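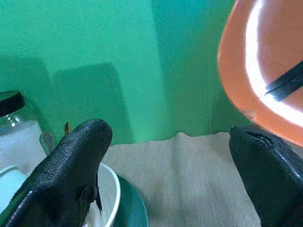 # Table Linen and Bowls: Setting Up a Small Serving Area

Saskia Faulkner and Leanne Kershaw

## Aim

We wanted to find out how a plain tabletop could be set up for serving food with little money and few pieces. The budget was $20 for each table. We worked on one table at a time through July and kept notes on what was easy to lay out and clear away.

## Materials

The cloth is beige, with a fine woven stripe, and the wall behind it is bright green. We tried a patterned cloth first – it looked busy next to the green, and Leanne found it hard to keep straight. Bowls were picked by color. White was our default, and orange was added for contrast.

## Method

1. Lay the cloth with the stripes running away from the wall.
2. Smooth it from the middle out.
3. Set the bowls down and leave room between them for a hand.
4. Clear everything and fold the cloth along the stripe.

## Results

The striped cloth was quicker to square up than the patterned one. Large bowls took up more room than we had planned for, so we dropped the side plates. Saskia would still like to try a darker cloth.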